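The left jaw closed late again, and Kwesi Amissah wrote the figure on the back of his hand: 540 milliseconds from squeeze to contact. The right one did it in under half that. Both had been built to the Bergmann drawing, at home, over 4 evenings.

He swapped the return spring and set the preload to 9 newtons.

"Try something with flat sides," said his sister from the doorway. "Then put it in the box." 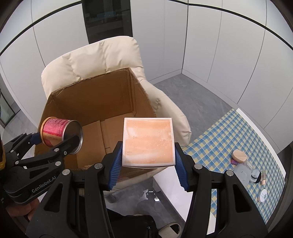

At 10 newtons the lag went away and a faint click took its place. He listened to it for a while. The click came from the pivot, where the Bruveck bearing had a little play along its axis. A shim would cure it. The shims were in Bumidlow, in a drawer, and the last bus had gone.

He wrote "shim, Monday" under the first figure and squeezed the handle again.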